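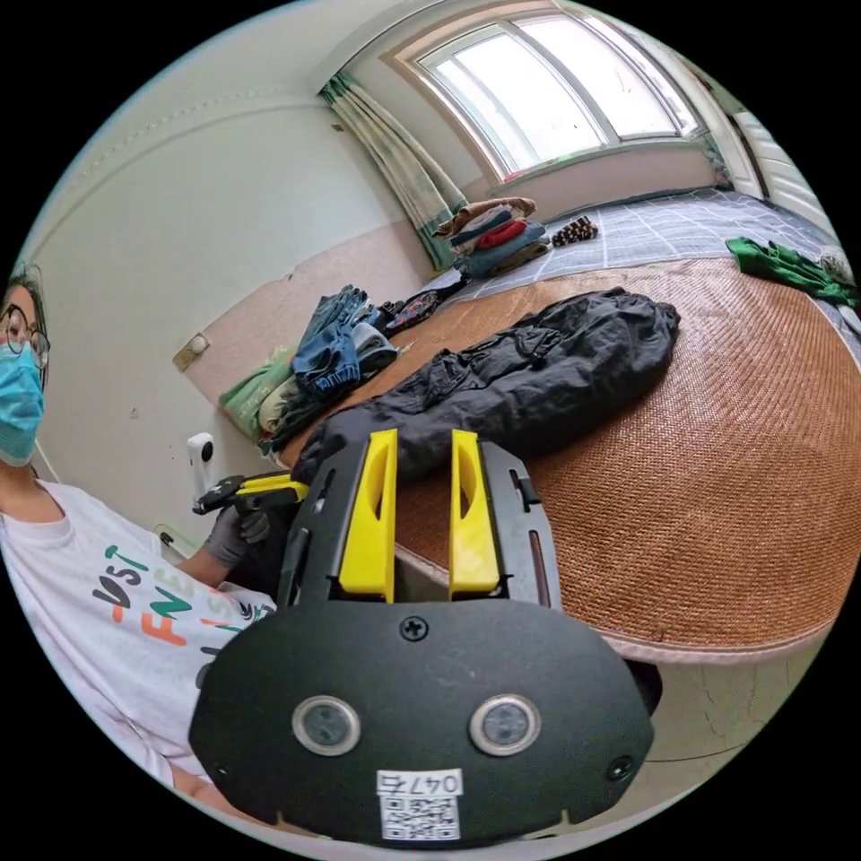 Erow looks after hand-held grippers. We set them up, check them, repair them and, when they are past it, say so. The work the tools go out to do is ordinary: a bed with a sleeping mat on it, a heap of jeans and other clothes along the wall, and a person in gray gloves with two yellow fingers to pick things up with. Every tool gets a label with a number and a QR code, and ours are written up under that number from the first day to the last. If you send us 047, we want to know what happened to 047, and we don't much care what the brochure said about the model.

Who we are

We started as a repair bench at Lapointe, fixing whatever came through the door. Grippers were a small part of it. They kept coming back, though, and often with the same complaint, so we began to ask what was going on between visits. Mostly it was setup. The fingers had been mounted a hair out of line, someone had pulled them straight by feel, and the tool had gone back out with a note saying "fixed."

We have been told many times that this sort of tool needs no upkeep. We have 75 of them under contract and have yet to meet that one.

What we do

Setup comes first. We mount the fingers, tighten the plate, clean the lens covers and close the fingers on a test strip. If the strip slides out on one side, the fingers come off and go on again. We do this eight times with a new tool, which customers sometimes think is excessive. Maybe it is. We tried fewer and got more returns.

Then we handle cloth. Plenty of benches test on a foam block because it is quick and gives the same answer every time. We don't trust that answer. A foam block doesn't fold over, catch in a slot or hang off one finger. A pair of old pants does all of it in a minute.

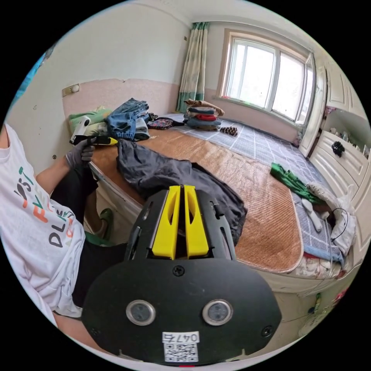

No. 047 at the bedside, with dark gray cloth on the mat and more laundry behind.

After setup, a tool comes back to us every 600 hours of use. We look at the fingers for wear at the tips and around the slots, check each screw on the housing and the mount, and read the label with a plain phone. If the phone can't read it, the label is replaced with the same number. We do not give a repaired tool a new number. Some shops do, and we think it makes a bad tool look young.

What we don't believe

We don't believe in self-adjusting anything until we've had it on the bench through a winter. We were offered a calibration package called Nundico, which was supposed to cut our setup time to almost nothing. We ran it next to our own method from November on. It was fast. It also passed two tools that couldn't hold a sock. The people who make it say the next version is better, and we'll look at it when it arrives.

We are careful about our own claims too. We can't tell you how long your fingers will last. It depends on what you pick up, who is holding the tool, and whether it gets dropped — it gets dropped. We can tell you what we found when we opened it, and you'll get that in writing, including the times we found nothing and can't explain the fault.

The log

Our service records are kept in Reluvby, which we built because we were tired of losing paper cards. It isn't pretty. It holds the tool number, the date in, what was changed, and the part that came off. Customers can read everything under their own numbers, including remarks we might have worded more politely.

Sending us a tool

Pack the gripper with the fingers on. Please don't straighten them first, even if they look bad. Leave the label uncovered, and put in a note about what it was picking up when the trouble began. "Laundry" is fine, "a thick seam" is better. We keep 60 tools in the building at most, and when the shelf is full we ask people to wait.

Page last checked 13th June.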